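Keltanley Table Circle
Minutes, April meeting (Sunday, upstairs at Ivamska Hall)

Hi all, it's me again on minutes. Kha Chu chaired. The sign-in sheet went home in somebody's coat, so if you were there and want your name on the record, write to me and I'll add it. We got going a little after four, once the kettle had been found.

1. Last month's minutes

Approved with one fix. I had written that Kha's grandmother kept the vegetarian days "once a year." It's the first and the fifteenth of every lunar month, and Kha would like it known that her grandmother would have had words with me. Sorry, Grandma Chu! Corrected in the master copy.

2. The Easter night meal

This took up most of the meeting, as I think we all knew it would. For anyone who missed March: the Greek and Serbian families want to hold the after-midnight meal at Ivamska Hall this year, for people walking over from the late service, and they've asked if the Circle would like to host it with them. Everybody said yes last month. This month was about how.

First, the fast itself. A few of the newer members asked what our Orthodox friends have been giving up, so we went around the table, and I have to say it was my favorite part of the afternoon. No meat, no eggs, no dairy, and for the strict ones no oil on most days either. One of the women from the Serbian side told us she dreams about cheese by week three -- real dreams, with a plot. I grew up Methodist in Ohio, where giving something up for Lent meant my aunt quit Pepsi and was mean until Easter, so I was in no position to comment. I did try two weeks of it this year out of curiosity. I learned a lot about lentils and not much about my soul, but I'd do it again.

There was a good side discussion about whether people who haven't fasted should be eating at the meal at all. I was the one who brought it up, and I felt a bit silly, but I have been wondering ever since my first year here, when I sat down to a feast I'd done nothing to earn and had thirds. The answer from the Greek end of the table was that there's a sermon read out that very night which says everybody should come and eat, those who fasted and those who didn't. So that's settled, and much more kindly than I expected.

Now the food. Bakalis will bake the sweet braided bread if we get the order in by the Sunday before. They want a firm number and they want it in writing, as last year somebody (me) phoned it in from a bus and they heard "fifteen" as "fifty." We had a lot of bread. We agreed on 9 large loaves.

The soup. Traditionally it's the lamb offal one with egg and lemon, and there was a long and very loving argument over it. One side says that without the soup it's just a late supper. The other side says half the guests won't touch it and it'll all go home in jars. We ended up with a big pot of the real thing and a smaller pot of mushroom soup next to it, both clearly labeled, in English too please. I would like the labels to be bigger than last time. I have eaten things in this hall that I still can't identify.

Red eggs: the dyeing is Thursday evening in the hall kitchen. Bring an apron and a shirt you don't care about. The onion-skin people and the packet-dye people will have separate stoves this year.

Candles: people will be walking over with lit ones, and the hall rules say no open flame on the stairs. Kha will ask if we can set up trays of sand by the front door so that everyone can stand theirs in there on the way in. She thinks the answer will be yes if she asks in person and takes cake.

3. Who's coming

We have 159 names on the list in Wisivo. Kha asked how many of those are real people, and I had to admit that I'm on there twice and so is my husband. The bigger problem is that the sign-up form doesn't have a box for what people can't eat. We talked this over for a long time. Some of our Muslim members would like to come and help serve, and would prefer to know which table has no pork and no wine anywhere near it. A couple of families keep kosher and will bring their own, and would like a corner of the counter that stays covered. Kha may be on a vegetarian day herself depending on how the moon falls, and she's checking.

Agreed: I'll send around a second form, short, with a space to write anything you like. Please fill it in even if you eat everything. Last time only the picky people answered, and we planned the whole menu around them.

Also agreed that no one has to explain themselves. If somebody passes on a dish, you say "okay" and you move the dish along. I know I'm a talker and I know I ask questions, and I've been told (gently) that midnight with a plate in your hand isn't the moment to be interviewed about your beliefs. Taking that one on board.

4. Money

We have $377 in the tin after the winter soup night. The bread comes out of that, plus eggs, lemons and paper goods. Lamb is being given by two of the families and they don't want to be thanked from the front, so I'm not going to name them, but you know who you are and I love you.

It was suggested that we put a donation jar by the door. Some people felt strongly that you don't ask for money on that night of all nights, and others pointed out that the hall isn't free. We didn't get to an agreement. It goes on the list for next time, though next time will be after Easter, so I guess that means no jar.

5. Music

Short one. The late-night part will be singing first, then whatever the young people want until the hall closes. My request for dancing was noted. My request for the same dancing as last year was also noted, and I was asked to wear flatter shoes.

6. The booklet

We still want to put together the little booklet of everybody's feast and fast days, so that we stop scheduling potlucks on top of them. (We've now done it to the Baha'is, the Ethiopians and my own church, and I'm the one who books the room.) What we have so far is a pretty full set of pages from the Orthodox families, a lovely one from Kha about the lunar days and the Tet table, and a page and a half on Ramadan that stops in the middle of the dates. We have nothing yet for Diwali, Yom Kippur or Nowruz. You all told me "next week" in February!

It doesn't have to be fancy. Tell us when it is and how we'd find the date each year, what you eat or don't eat, what a guest should say at the door, and one thing you wish people would quit asking. Handwriting is fine, I'll type it up. Kha will do the layout once I've got the typing done, and she has asked me not to use more than one font.

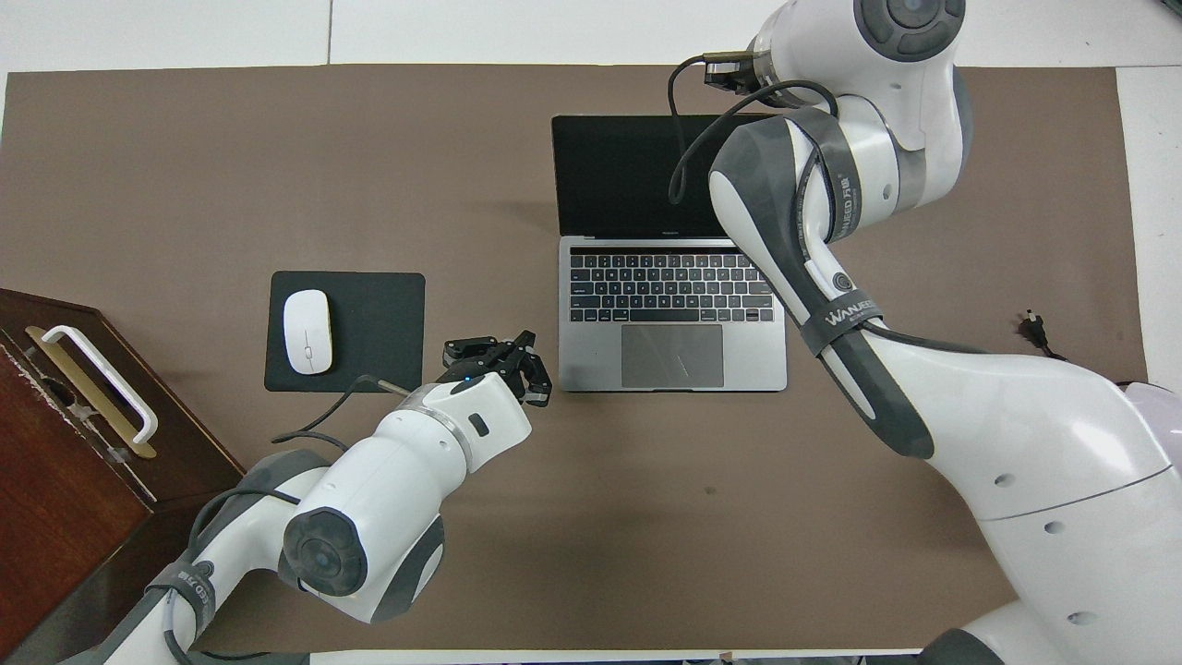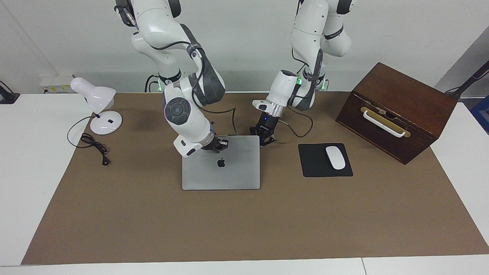 We went back and forth on whether recipes belong in it. I was for, naturally. The worry is that once recipes go in, every family's version has to go in, and then we have a cookbook with a calendar stapled to the back. For now it's one recipe per feast, and families can fight it out among themselves.

7. Anything else

The big ladle is still missing. If you took it home by mistake after soup night, just leave it in the hall kitchen and we'll say no more.

Someone asked if shoes come off upstairs. Off for the prayer group, on for us, and please look at the sign on the door before you come in.

Kha reminded everyone that the clocks in the hall are wrong and that midnight should be taken from your phone.

To do

Me: bread order to Bakalis in writing, second form on Wisivo, take out the double names, chase booklet pages.
Kha: sand trays, moon dates, layout when there's something to lay out.
Greek and Serbian families: soup, lamb, who's singing.
Everybody: fill in the form, bring an apron Thursday, look for the ladle.

We stopped just before six when the prayer group started arriving, and stood in the stairwell talking for a good while after that. Next meeting will be after Easter, same room, and I'll send the day once I've checked it against every calendar I own.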